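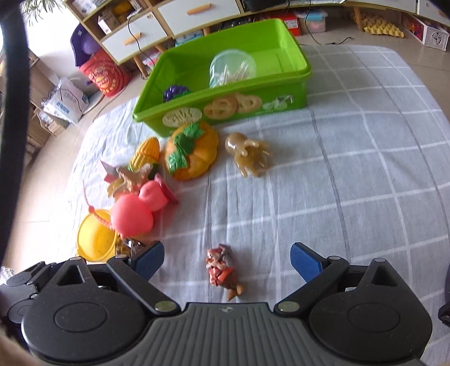

Policy drifts sideways on small objects after I re-timed my demos

helholm_hobbyist
Posted 1/13/26

Hi all, and thanks in advance for reading, I know I go on a bit! I'm training a pick-and-place policy from hand-held gripper demos, small toys on a checked bedsheet, into a green box. I have 800 episodes, exported through the Zillix converter. The first model was decent. Then I re-timed the camera stream against the gripper width log (they were 93 ms apart) and retrained, and now the fingers close a little to the left of whatever they're going for. Offline loss looks lovely. Is the grid on the sheet confusing my pose tracking, or did I break something in the re-timing?

egilsson_fan
Welcome! I'd look at the sign of that shift before blaming the sheet, and please don't feel silly if that's it, I lost most of March to the very same thing. The converter subtracts its offset from the image timestamps. If you had already corrected them yourself, you've now applied it twice. Replay one episode with the width curve plotted under the video and see whether the fingers start closing on the same frame where the curve drops. A repeating grid can fool feature matching too, but I'd expect jumps of a whole square from that, and a steady lean to one side sounds more like timing, or a stale hand-eye calibration. Try 13 episodes first so you aren't waiting all night for an answer.

tramex_user29
had this, plain sheet fixed it for me. no idea why

helholm_hobbyist
Double offset it was, thank you both so much! Retraining now with the shift set to zero in the converter.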